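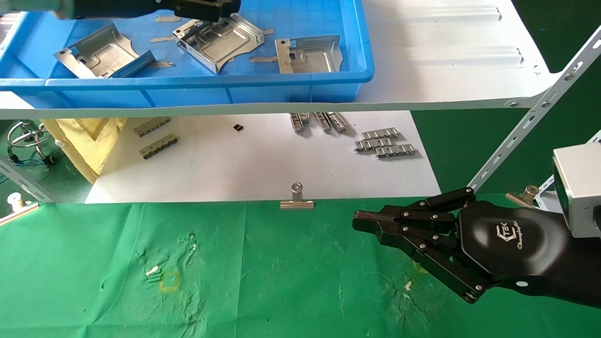 Home > Textbooks > Materials in Daily Life > Contents > Previous chapter > Next chapter

Category: Textile Studies, first year

Chapter 2
Why Cloth Creases

2.1 A shirt in a suitcase

Toivo Jääskeläinen traveled to a winter meeting in February with two shirts in his suitcase. One was cotton, the other was wool. Both were folded by the same hand and lay under the same pair of boots. When he opened the suitcase at the hotel, the cotton shirt had sharp lines across the chest and the sleeves. The wool shirt had lines also, but softer ones, and after a night on a hanger most of them had gone. The cotton shirt looked in the morning the same as it looked in the evening.

Every reader of this book has seen something similar. In this chapter we ask what happens inside the cloth when it is folded, and why some fabrics forget the fold and others keep it.

2.2 What a crease is

A fabric is made of yarns, and a yarn is made of fibers. When we fold a fabric, the fibers on the outer side of the fold are stretched and the fibers on the inner side are pressed together. If the bending is small, each fiber behaves like a weak spring and returns when we let go. If the bending is strong, or if it lasts for many hours, a part of the change remains. This remaining part is what we call a crease.

The word "wrinkle" is used in this book for a crease that has no planned direction. The fold in the front of a pair of trousers is a crease. The lines at the back of the knee, after a long time of sitting, are wrinkles. The physics is the same in both cases, and only the intention of the wearer is different.

2.3 The role of water

Cotton and linen are built from cellulose. The long molecules of cellulose are held to their neighbors by many weak links, called hydrogen bonds. Water enters easily between the molecules and loosens these links. The molecules can then slide a little. When the water leaves, new links are formed in the new position, and the fold is fixed.

This explains two things which at first seem opposite. Moisture from the body puts wrinkles into a cotton shirt, and the steam of the iron takes them out. In both cases the links are opened and closed again. The difference is the shape in which the cloth is held while it dries — bent at the elbow, or flat on the board.

Polyester takes in very little water, so moisture has a small effect on it. Heat is more important. A polyester fabric that is folded while hot and cooled in this position may keep the line through many washings. Makers of pleated skirts use this property.

2.4 How creasing is measured

In the teaching laboratory at Fellberg, Osvaldo Evangelista gives his students a simple exercise. A small strip of fabric is folded in half and placed under a weight of 500 grams. After a fixed time the weight is removed, and the strip is allowed to open. The student then reads the angle between the two halves. A strip that opens fully would show 180 degrees. A strip that stays closed would show zero. A strip which opens to 100 degrees has recovered a little more than half of the way.

The exercise is then repeated with a weight of 700 grams. Before you read further, write down what you expect to change, and for which fibers the change should be largest. We will return to your answer in section 2.7.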